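I keep a soft spot for tech companies that promise the moon, and I say that as someone who paid $200 for a Proltley calendar gadget that was going to run my whole household (it ran for 2 months). So when Fikus told everyone its new lab would be working on ideas "ten years out", I cheered a bit. Then I read the rest of the announcement, and the lab has to show a profit by April!

You can't have it both ways. Vasconcelos did the same thing with its Durton office, hired almost 1,000 people to dream big, then asked them to fill in a spreadsheet every fortnight explaining which dreams were on schedule. I'd have quit by morning tea.

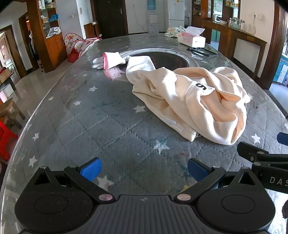
And look, I get that shareholders want something for their money. Fine. Call it product development, then, and give it a sensible budget and a boss who likes deadlines. Just don't call it a moonshot and put a colour brochure in my letterbox about it.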